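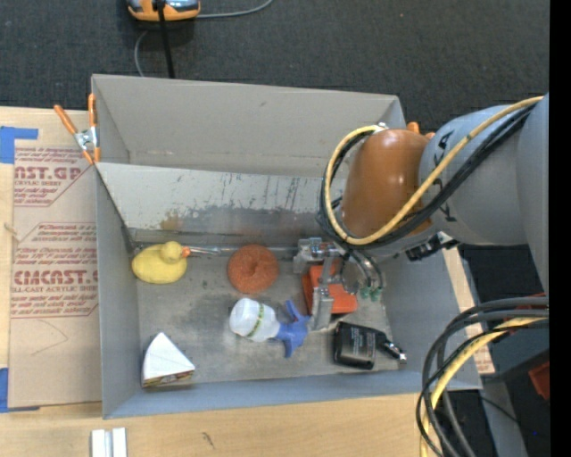
## Cleaning and Storing Household Bins, Tubs and Trays

Residents of Wostlow Court are asked to read the following guidance before using the shared utility room. It replaces the sheet issued in March and applies equally to containers kept in apartments, garages and storage units.

### Before washing

Empty the container completely and shake out dust and grit over a trash can. Grit left in the bottom acts like sandpaper once a cloth is moved over it, and most of the fine scratches found in older tubs are caused in this way. Labels should be peeled off dry. If adhesive remains, cover it with cooking oil for ten minutes and wipe it away with a paper towel.

Check the corners and the underside of the rim, where residue tends to collect.

### Plastic containers

- Wash with warm water and a small amount of dish soap. Very hot water may warp thin walls.
- Use a soft brush in the corners and a cloth elsewhere. Steel wool and scouring powder must not be used.
- For stains, apply a paste of baking soda and water, leave it for 50 minutes, and rinse.
- For odors, fill the container with cold water and one cup of white vinegar and let it stand overnight.
- Stand the container on its side to dry. Stacking damp tubs traps moisture between them, and they may become difficult to separate.

### Metal trays and liners

Bare metal should be washed quickly and dried at once with a towel. Rust spots smaller than a coin may be rubbed with a cut lemon and table salt, then rinsed. Larger areas call for fine wet-and-dry paper, 600 grit, used with plenty of water and light pressure. Always rub in one direction, along the existing grain.

Scrape marks do not affect the use of a tray and need not be removed. A thin coat of mineral oil will slow further rust on trays kept in unheated rooms. Trays intended for food should be oiled with food-grade products only.

### Bath toys and small rubber items

Hollow toys hold water and should be squeezed out after each use. Once a month, soak them in equal parts white vinegar and warm water for one hour, squeeze several times, rinse, and leave them on a rack with the opening facing down. Any toy that releases dark flecks after two soaks should be discarded.

### Protecting work surfaces

Place a folded towel beneath any container that is to be filled or scrubbed on a wooden table. Standing water should be wiped up immediately. Pale rings left by damp may fade if the surface is kept dry for several days. Persistent marks may be treated with furniture wax applied along the grain.

### Products held in the utility room

Burkex dish soap and Fladik mineral oil are kept on the upper shelf and may be used by all residents. Sarpong furniture wax is available on request at the front desk. No product is to be poured into another container, and vinegar must never be combined with bleach.

Items left to dry overnight should carry the apartment number on a strip of masking tape. The drying rack is cleared each Friday at noon.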